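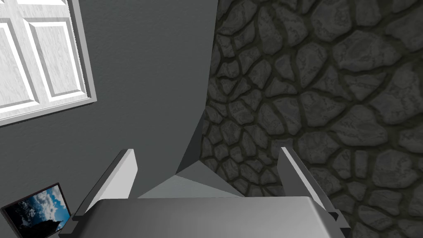

What the Score Leaves Out

Zdeňka Trnka has read a lot of test reports for household robots, and she says most of them lose her on the first page.

"They open with a success rate," she says. "Then I go looking for what counted as a success, and I can't find it. Sometimes it's in a footnote. Sometimes you have to write and ask."

Trnka spent years inspecting lifts and hoists before she moved over to robots. She now reviews test plans at Helstead, where a working group is drafting rules for how simulated home trials should be run and reported. The draft is called Cema. It has 13 sections, and she would happily cut several of them.

"Section two tells you to be transparent. Fine. What do I write on the form? If a rule can't be failed, leave it out."

Her main complaint is with simulation itself, or with what people claim on the strength of it. A rendered house is cheap. You can change the walls, hang a picture, swap the floor, and run the same job again before lunch. One plan that reached her desk listed 3523 runs in simulated rooms. She asked how many differed in a way that would matter to a gripper.

"A new picture on the wall is a new picture on the wall. The arm doesn't care. Move the toilet closer to the wall so the elbow has nowhere to go, and now I'm interested. They had 2495 runs left after they dropped the ones that 'did not initialize properly.' I asked who decided what properly meant. It was the same person who wrote the report."

She doesn't accuse anyone of cheating. Her view is that people drop the runs that embarrass them without noticing they do it, which is why she wants the exclusion rule written down and dated before the first run. Halfdan Gunnlaugsson, who builds the virtual rooms at Mendik, thinks this is too strict. Software crashes, he told the group, and you can't list every crash in advance. Trnka gave him half of that. The draft now lets a lab throw out a run after the fact, but the run has to stay in the table with a reason next to it.

Bathrooms come up again and again in our talk. She thinks they are the best test of a home robot and the worst reported. 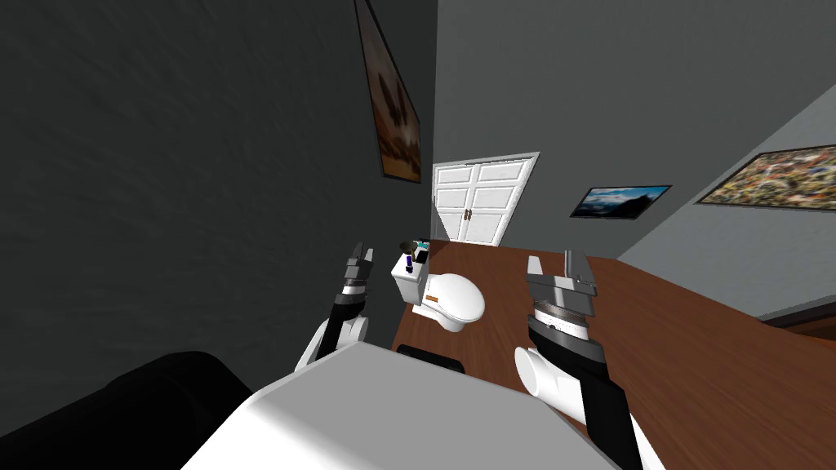
"Everything is close together and nothing is the right height," she says. "You have a tank lid with a bottle and other small things on it. You have a mat. You have a door somebody may need to get out of. And the report says 'bathroom task, completed.' Did it hit anything? Where was the other arm while the first one was working? With two arms I want both of them in the log, all the time, including the one that's supposed to be doing nothing."

That last demand made it into Cema, after some fighting. So did a rule that every contact be recorded, wanted or unwanted, and a rule that the camera views used by the robot be kept with the results. Wian Du Plessis, who works on the arm control side, wanted contacts below a certain force left out. Trnka refused. A light touch on a wall means little, she says, but a light touch on a glass bottle standing on a shelf can end with the bottle on the floor, and a simulator may not get the tipping right.

I ask whether a lab that follows all of it would have a safe robot.

"No. It would have a readable report." She shrugs. "I've seen people put 'meets the standard' on a slide about a draft we hadn't finished. That was in March. The ink was wet and it was already a selling point."

She is no kinder about her own side. The working group has met 8 times and still has no agreed wording for when a person must stop a real machine that was trained in a rendered room. Lucian Văduva wrote a version she liked, short and blunt. It came back from comments three times as long, with "where practicable" in it twice.

"Where practicable means you don't have to," Trnka says.

The current text went out for comment on 13/10/2020. She expects plenty of mail about section six, the one on exclusions, and very little about section nine, on reporting which rooms were never tried. Section nine is the one she would keep if she could only keep one.

"Give me the list of rooms you skipped," she says. "I'll read that before I read your score."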